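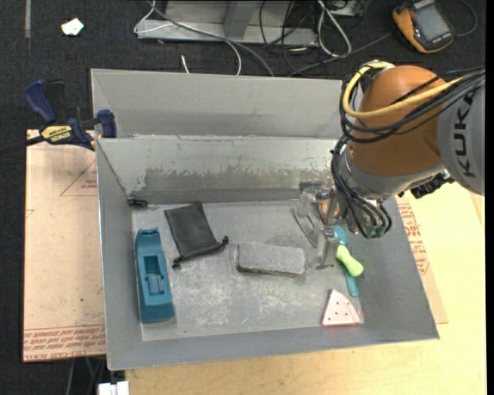
Slide 1. The bin, the arm and the things to pick.

Speaker notes, talk for the shared workshop evening, December 23, 2023
Speaker: Rutilio Barajas
Title: Picking from a metal bin, and what the metal taught me

Opening (speak slowly, wait until the people at the back have sat down)

Good evening and thank you for coming. My name is Rutilio and I have the bench beside the roller door. English is my third language, so if I say a word strangely, please raise your hand and I will draw it on the whiteboard.

Tonight I will speak about our bin picking build, which we call Lirkitetti. The name has no meaning. We needed a folder name and it stayed. I will speak for 20 minutes and after this there is time for questions and for tea.

What we wanted

The task is simple to say. Some objects lie in a bin in no order. The arm must take one object, lift it out, and put it down in another place. Then it must do this again, until the bin is empty or until it gives up in a polite way.

When I began I thought the arm would be the hard part. The arm is a KUKA, you can read it on the link, and for a build of our size it is much more than enough. The motion was working in February. All the months after that went to the bin, to the fingers and to the cables, and those are the things I will speak about.

The bin (stay on slide 1, use the pointer)

Please look at the walls. They slope outward from the floor. I like this, and I recommend it. With straight walls, an object that stands against the wall has no space beside it for a finger. With sloped walls the finger can come down with an angle and still find some room.

The bad side is that the wrist must also tilt, and then the wrist becomes a wide thing which wants to touch the rim. In the software I keep a safety distance of 60 millimetres between the wrist and every wall. I tried a smaller one. I do not want to talk about the sound.

The metal is grey and it has many scratches. On the rear wall there is a dark band where the lighter coating looks scraped off. For the eye of a person this is nothing. For our first vision program, the ragged edge of this band was the most interesting object in the whole bin, and it tried to pick it up. (Pause here, people usually laugh.) The solution was to record the bin with nothing in it, and subtract. We repeat this recording when the coating gets a new mark.

Fixing the bin to the table

There is a bar clamp on the left rim, the blue and black one. Please clamp your bin. In the first tests we had only the weight of the metal to hold it, and it is heavy, so we believed it was sufficient. It was moving by 2 millimetres in one afternoon and I spent the whole evening searching for an error in the calibration.

Under the bin there are printed sheets on the tabletop. If you borrow the table, please do not pull them out.

The objects

I choose objects to be difficult in different ways, and I will go through the types only quickly.

Block: the grey one near the centre, like a brick. It has flat sides and a rough surface. If the program cannot pick this one, I stop for the day and check everything from the start. The colour is close to the colour of the floor, so for the camera it is less easy than for the fingers.

Soft: the black pouch with the drawstring. It has no fixed shape. My advice is to aim at the cloth in the middle and to avoid the cords, as a cord can go around a finger.

Long: the teal object close to the left wall. Long pieces turn in the grip if you take them by the end. Take them in the middle, or accept that they will swing.

On top of each other: on the right, the yellow-green one lies across the teal one with the narrow handle. The rule in our program is to take the upper one first. It sounds obvious, but the program must first know which one is upper, and this needs good depth. Before we had this rule it often chose the handle underneath, and both of them were coming up together, or neither.

Thin: the pink wedge with the small dots, near the front wall. Everybody likes this one. When a wedge is lying flat, the finger tips must come very close to the floor, and I reduce the speed a lot for the last part of the movement.

The fingers

My friend asked me why I do not use suction. For the block, maybe. For the pouch I have no trust in it. With fingers I can try all of these types with one tool, and I do not need a compressor, which my neighbours at the next bench appreciate.

We had 2 versions of the gripper mounting before this one. The file for the first is still in the shared folder under the name Zorkbridge. Please do not print it, the holes are wrong.

Cables

Look at the yellow cable and the black bundle beside the orange-brown joint. They go around it in a wide loop. A cable on an arm needs slack in every position of the arm, also in the positions you think it will never visit. Move the arm by hand control to the most ugly positions first, and watch the cables only. Do this before you write any program.

Safety (do not skip, even if late)

One person holds the stop button. No hands in the bin when the drives are on, also when an object is stuck and it looks very easy to reach. The chair goes behind the tape.

What is next

I want to try a second lamp, placed low, to see if the grey block becomes easier against the metal. I also want to write down the settings properly, as now they are in my notebook and in my language. If somebody has experience with reflections on sheet metal, please come to me at the tea table.

Questions (if there is silence, ask them which object they would try first)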